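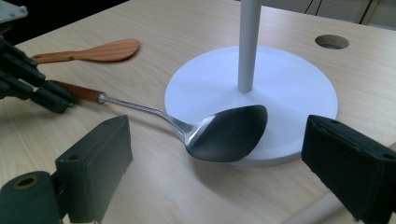

Long metal spoon held over a round white base with its pole, on the tabletop.

SPORTS HALL PRE-SEASON INSPECTION – BASKETBALL
Site: Fesen Sports Hall, main court and both side courts
Date: 2021-06-22
Form used: Prorkov facility checklist, indoor courts
Previous inspection: May

Ratings: OK / ACTION / FAIL. A blank box counts as a fail. In May there were four blank boxes and the hall was still passed, so please read the comments as well as the ratings this time.

1. FLOOR

1.1 Boards level, no lifting at joints – OK
Walked the full length twice in socks. Slight give near the far baseline, same as May.

1.2 Surface grip – ACTION
The Ciltex sealant was sold to us as good for 748 hours of play. I would like to know who sat and measured that. The left key is slippery in trainers now. Test again after a proper clean, with the cleaner named on the form.

1.3 Court lines complete – OK
Three-point line is worn on one side but can be read from the bench.

1.4 Floor sockets capped – FAIL
One volleyball socket cap missing on side court 2. Marked "on order" in May. No order number given then and none found now. Side court 2 stays shut until a cap is in.

2. HOOPS AND BACKBOARDS

2.1 Rims level and at correct height – OK
Measured with the steel tape. The laser gave two different answers for the same rim and I have stopped using it.

2.2 Rim bolts tight – ACTION
North rim: two bolts turned by hand. They should not.

2.3 Backboard glass free of chips – OK

2.4 Backboard padding – ACTION
South pad held with tape at the lower corner. Tape is not a fixing, whatever the May sheet says.

2.5 Winding gear and safety strap – OK, with a doubt
The Hirose winch runs smoothly. Service sticker says it was looked at, but there is no matching entry in the service book. Passed on what I could see and try myself. Get the paperwork.

2.6 Nets – OK

3. WALLS AND RUN-OFF

3.1 Wall pads behind both baselines – ACTION
12 pads listed, 12 present, one fitted upside down so the bottom edge stands clear of the skirting. A player sliding in could catch a foot.

3.2 Run-off clear of benches, bags and trolleys – FAIL
Ball trolley parked under the north hoop. I was told it is "only there between sessions". It was there in May too.

3.3 Radiator guards fixed – OK

4. SEATING

4.1 Pull-out stand locks at each row – ACTION
Row three needs a kick to lock. Stand not to be used for home games until the catch is replaced.

4.2 Handrails – OK

4.3 Seat numbers – n/a
Not a safety matter and I do not see why it is on the form.

5. EXITS AND FIRST AID

5.1 Fire doors open fully from inside – OK
All tried.

5.2 Exit signs lit – OK

5.3 First aid box stocked and in date – ACTION
Cold packs out of date. Plasters fine.

5.4 Defibrillator showing ready light – OK
Pads in date.

5.5 Accident book – ACTION
Last entry is 19 weeks old. Either this is the safest basketball hall in the country or knocks are going unrecorded. Coaches to be reminded.

COST OF REPAIRS
The quote for items 1.2, 2.4 and 4.1 comes to £2,000 and does not split labour from parts. Do not sign it. Ask for a breakdown and a second price.

RESULT
Main court: training only, after 2.2 and 3.2 are put right. Side court 1: open. Side court 2: closed.

Re-inspection needed before the first home fixture – in person, with the doors unlocked and the stand pulled out. Photos sent by email will not be accepted for 1.4 or 2.2.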